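Session 4: Depreciation, or why the office computer is worth less every January

Hi all, these are my notes from the session, tidied up a bit and with the bits I rushed through at the end put back in. If you missed it, start here and then do the Anlow exercise before we meet again.

## Where we left off

Last time we sorted purchases into two piles: things you use up (paper, ink, coffee) and things that stick around for years. I said the second pile doesn't go straight into expenses, and Ntombi Coetzee asked the very fair question of where it *does* go. It goes on the balance sheet as an asset, and then we move a slice of it into expenses each year. That slice is depreciation.

## Straight line

I love this method because you can do it on a napkin!

> (cost − salvage value) ÷ useful life = yearly depreciation

**Salvage value** is what you think you'll get for the thing when you're done with it. It's a guess, and it's fine that it's a guess – just write down how you got it.

We used the Dellisano delivery cart on the board:

- Cost: $3,588
- Salvage value: $500
- Useful life: 8 years

So $3,088 gets spread over eight years, and that gives $386 a year. After three years the accumulated depreciation is $1,158 and the book value is $2,430. A few of you subtracted the salvage value a second time at the end. Please don't, it's already in there.

## Repair or improvement?

This is where people get tangled up, me included (my first year at Vornano I put a whole new roof under "repairs" and heard about it for months). The question I ask is whether the work keeps the thing going as it was, or makes it better or longer-lasting. Replacing a dead fan is a repair, so it's an expense right now. Doubling the memory so the machine lasts another few years leans toward improvement, so it gets added to the asset.
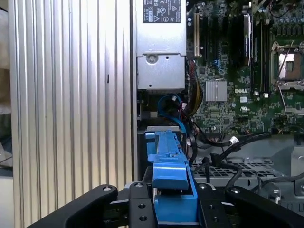
*Fig. 1. Inside an open computer, with the power supply and motherboard showing. One asset or several parts?*

For a small business, I'd keep the whole computer as one line. Tracking every part separately is a lot of work for very little gain.

## For next time

Anlow buys a printer for $2,379, expects to sell it for $79, and plans to keep it 10 years. Work out the yearly depreciation and the book value after year four. Show your steps, and bring a calculator – we're starting declining balance and the numbers get ugly fast.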